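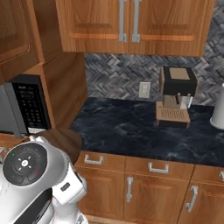 A kitchen with wooden cabinets and a built-in microwave. A microwave needs electricity to work.

How does a nuclear power plant make electricity?
Written for young readers by Alžběta Šimek

When you heat your soup or switch on a lamp, you use electricity. It comes to your home through wires, and the wires begin at a power plant, maybe very far from your street. There are many kinds of power plants. Some burn coal or gas, some use wind, water or sunlight. This page is about the kind which is called nuclear.

Everything begins with small things

All things around you are made from atoms. Your shoes are made from atoms, and so is the air, and so are you. Atoms are so small that you cannot see them, even with a normal school microscope. In the middle of each atom there is a part called the nucleus. The word "nuclear" comes from there.

Some atoms are very heavy, and it is possible to split them in two. One such heavy atom is a kind of uranium. Uranium is a metal that people dig from the ground. When its atom splits, it gives out heat. It also throws out tiny pieces called neutrons, and these can hit other atoms and split them too. This is called a chain reaction.

A very big kettle

The chain reaction happens inside a strong container called a reactor. The heat from it makes water very hot, and in the end we get steam. You know steam from the kettle in your kitchen. In the power plant there is much more of it, and it pushes hard.

The steam goes through pipes to a turbine — a machine with many blades, a little like a fan. The steam pushes the blades and they turn. The turbine turns a generator, and the generator makes the electricity. After this the steam is cooled, it becomes water again, and the water goes back to be heated one more time.

How do workers slow it down?

Between the uranium there are control rods. They are made from materials that catch neutrons. If the workers push the rods in, fewer atoms split and there is less heat. If they pull the rods out a little, there is more heat.

At the Kemivov plant, which has two reactors and 586 workers, there is always somebody in the control room, also at night. I asked Grigore Munteanu, who works there, if he gets bored. "Sometimes I do," he told me. "In my job a boring night is a good night."

Why must people be careful?

When atoms split, they also give out radiation. We cannot see it or smell it. Too much radiation can make people sick, so reactors have thick walls of steel and concrete. The used uranium stays hot and dangerous for a long time. First it is kept under water, in deep pools. Later it can be moved into heavy closed containers.

Even a reactor that is switched off must be cooled, so the pumps need electricity too. If the usual electricity stops, the plant has other machines — diesel generators — that can start and keep the pumps going.

Words to remember

Atom: a very small part from which things are made.
Reactor: the place where the atoms are split.
Turbine: a machine with blades which are turned by steam.
Radiation: energy that moves out from some atoms as rays or tiny pieces.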